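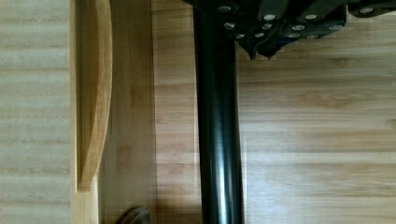
Wood surface with straight, fine grain and a soft sheen. Honey, tan and light brown tones.

Ferkitz Counter Set 44
Cutting board, shallow tray and raised platform

Counter Set 44 divides a kitchen counter into three work areas: cutting, holding and serving. The pieces are sold together or separately and do not lock to each other. They can be placed side by side in any order. Designed by the Urbonaitė workshop in Lestville, finished and packed in Porkthorpe.

Cutting board
Length 400 mm. Rounded corner. A groove follows the edge on the working face and collects juice from meat, tomatoes and citrus. The reverse is flat.

Tray
Width 200 mm. Raised sides on a flat base. Intended for chopped items, small jars and utensils. Not for use as a cutting surface.

Raised platform
Holds a plate or bowl above counter level. Rated load 2,000 g, evenly distributed. Packets and boxes can be kept along the front edge. 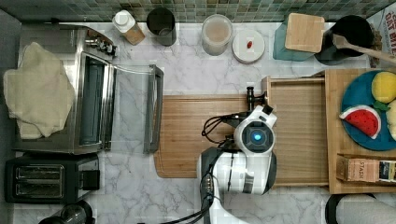 Board, tray and raised platform on a marble countertop. Blue plate with toy fruit on the platform.

Surface
All pieces are supplied oiled. Grain and color vary from piece to piece, and darker streaks or small knot-like marks are not treated as defects. Pieces bought separately may differ in tone from those already in use.

Placement
Use on a flat, dry counter. Keep the pieces clear of an open toaster oven door and do not set hot pans directly on the wood. Allow enough depth behind the board for canisters and bottles. Measure the counter before ordering the full set.

Care
Wipe with a damp cloth and mild soap, then dry at once. Stand the board on edge until both faces are dry. Do not soak. Do not put in the dishwasher. Apply food-safe mineral oil when the surface looks pale or feels rough. Clean the groove with a soft brush.

In the box
1 cutting board
1 tray
1 raised platform
1 care sheet

Replacement pieces are listed under Ferkitz Counter Parts. Mineral oil is not included.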